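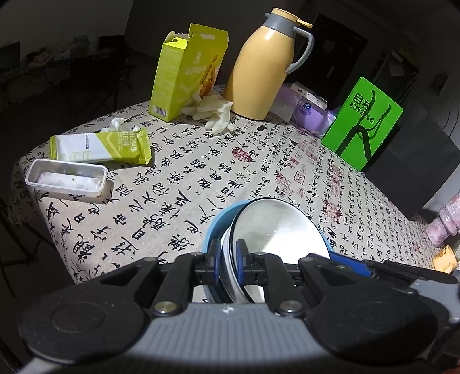 The blue basin, with the calligraphy cloth under it.

Print this page | E-mail this to a friend

I'd barely got my coat off before Chun-hung Hsueh was telling me about his tablecloth. "Everyone asks what it says," he laughed, "and I have to tell them I only read the big ones!" It's off-white, covered in black brushwork with red seals dotted about, and he paid far too much for it at a market in Clistport one June.

We were meant to be talking about washing-up (he's written 74 little columns on it, bless him). So, why a basin and not the sink? "My sink is steel and I'm clumsy," he said. "White dishes chip at the rim, always the rim. In a basin I can lean one against another and they're fine."

His friend Victor Nzioka, who'd popped in for tea, wasn't having it. "He takes an hour over two plates," he told me. Chun-hung just shrugged – "I like the shine on them" – and went off to find the biscuits.

Recent items
Teapots of Vandum Street
Mrs Mbwambo's 119 jam jars
Aron market: what to buy early
Your letters on tea towels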